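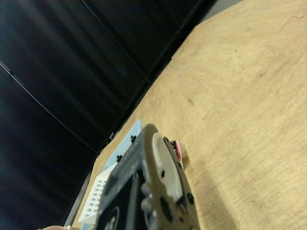

Light-brown grain on a pale wooden tabletop

Frequently asked questions: caring for your table

Which finish is on my table?
Look at the label under the top, near one of the legs. Tables marked Urach are finished with hard wax oil. Tables marked Sakow are lacquered. If the label is missing, put a drop of water somewhere out of sight and leave it for a few minutes. On an oiled top it will usually darken the wood a little once the oil has worn down. If you still can't tell, send us a photo of the underside and your order number.

How should I clean it day to day?
Wipe it with a damp cloth, then a dry one. A little dish soap is fine on both finishes. Don't use scouring pads, bleach, glass cleaner or furniture spray that contains silicone. Silicone makes later repairs difficult because new oil won't stick to it.

How often does an oiled table need new oil?
Twice in the first year, then once a year for most homes. A table that gets heavy use may need it more often. The wood will look dull and feel dry when it is ready.

How much oil do I need?
One 100 ml tin covers a table for four with some left over. Put it on thin with a lint-free cloth, wait 9 minutes, and wipe off everything that hasn't soaked in. Let it dry overnight before using the table. Lay used cloths flat outdoors to dry before you throw them away, as oily rags can heat up and catch fire.

Can I put hot pans on it?
No. Use a trivet on either finish. Heat leaves white marks in lacquer, and these are hard to remove at home.

I have a water ring. What now?
On an oiled top, sand lightly along the grain with fine paper and oil the spot again. It may look darker than the rest for a few weeks. On a lacquered top, leave the ring alone for 2 days. Many fade without help. If it is still there, contact us before trying anything else.

Are darker patches in the wood a fault?
Usually not. Color varies within a board and from one board to the next, and we don't sort for an even tone. Patches that feel rough or raised are different, and we'd like to hear about those.

My tabletop has a small crack at the end. Is it covered?
Cracks that go all the way through are covered for the length of the warranty. Fine surface cracks are normal in heated rooms - they often close up by August. Keeping the humidity above 40 percent in winter helps.

Do you refinish old tables?
Yes, at the Drelcombe workshop, including tables sold under the old Mustonen name. Lauri Ahonen handles the bookings and will give you a price from photos. We don't refinish veneer.

Can I pick up and drop off myself?
Yes, by appointment. Take the legs off first if they are bolted on, and keep the bolts in a labeled bag. The loading door is at the back of the building and closes at 4 p.m.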